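Firik hand-held gripper, second look: collecting cup demonstrations for policy training

Reviewed Sunday, June 11, 2023, by Manuela Zanetti

The Firik is a hand-held two-finger gripper for recording manipulation demonstrations without a robot. The operator holds it, performs the task, and the recorded views and finger widths become training data for a policy that later runs on an arm. My first review covered assembly and calibration. The question this time is narrower: does data from it train a usable policy on a small budget, and does varying the location help more than adding repetitions?

Test setup

The task was cup rearrangement: take a paper cup lying on its side, set it upright, and place it next to a second cup. Rogério Peixoto and I recorded 558 demonstrations with a pair of grippers, one per hand, although the task can be done with one. Of these, 80 were held out for validation. The remainder was split into two training sets of equal size. Set A came from one lab bench at Caldeira. Set B came from 18 locations, mostly kitchens, storage rooms and offices, with whatever happened to be on the table left in place.

Both sets were used to train the same diffusion policy with the same schedule, using the Idis training scripts at default settings. Evaluation was on a Titside arm fitted with matching fingers, in a room that appears in neither set.

Fingers and view

The fingers are hinged and angled outward, with dark blue pads at the tips. On thin-walled cups the pads hold at low closing force, and we crushed few cups once we stopped squeezing by habit. The body takes up the bottom of the view across nearly its full width. That costs pixels, but the fingertips stay visible, and the policy needs them more than it needs the table edge.

Set B footage is cluttered by design. In one location the two cups share a teal silicone baking mat with a tall black bottle and an empty glass jar, and there are cardboard boxes piled behind the table. The printed concentric circles on the mat worried us as a possible shortcut feature. Masking them in a later run made no measurable difference. 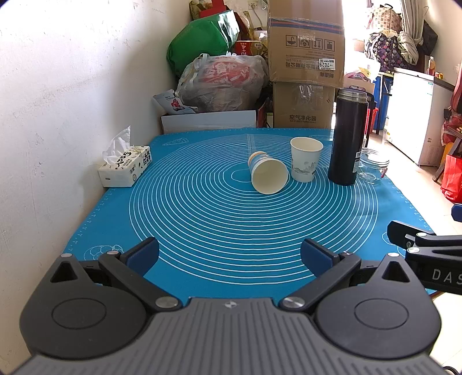

Results

The policy trained on set A completed the task in 18 percent of trials in the unseen room. The policy trained on set B completed 66 percent. Most failures in set A were approach errors, with the gripper closing short of the cup. Failures in set B were mainly at placement, where the cup was released too high and tipped over.

We did not test whether set A would catch up with more data. We also ran only one training seed per set, so the size of the gap should be read with caution. Its direction matches what we saw on an earlier bottle task.

Problems

Tracking dropped out in front of plain white walls, and those recordings had to be redone. The pivot screws on our left unit loosened in the second week. Finger width calibration drifts after they are retightened, and the manual does not mention it. Export is slow, taking up to 66 minutes for a full day of recording.

Verdict

Recommended for groups that already have a training pipeline and can move between rooms easily. The hardware is adequate and the export software needs work. Firik lists a revised hinge for September, and I would wait for it before ordering a second pair.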